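Paper bills are coming back to Nistinby, at least for anyone who asks

Well, this one made my week! Starting in December, the Nistinby water office will go back to mailing paper bills to any household that wants them, and the two-dollar monthly fee for getting one is gone.

If you missed the fuss, the town switched everybody over to the Rarnuvico online portal last spring. I signed up the first day and it works fine for me (once I found the password email in my spam folder). But my neighbors on Oravec Street hated it, and so did a lot of other people. The office took 51 written complaints over the summer, most of them about late charges on bills folks say they never saw.

I stopped in on Thursday to ask how it's going to work. Réka Csonka runs the billing desk and she was pretty cheerful about the whole thing. "People want something they can stick on the fridge," she told me. "I get it. I've got mine on the fridge too."

You can ask for paper by phone or at the counter, and the request has to be in by the 20th of the month to count for the next bill. If you were charged a late fee between April and now, bring it up when you call, since the office is going through those one at a time and has already credited nearly 100 accounts.

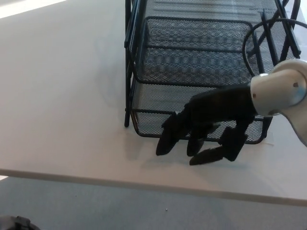 The request form is a single page, front only, and you can pick one up at the counter or at the Dramum branch library. I took one for my mother and one for me, even though I swore I was done with paper. My own household bills used to live in a shoebox, and before that in a kitchen drawer that wouldn't shut. A black mesh letter tray with an upper and a lower tier is plenty for a house like ours, unpaid on top and paid underneath, and I'm going to try to stick with that this time. The online portal stays open too, so if you like paying from your phone you don't have to do a thing. The counter closes at 4:30.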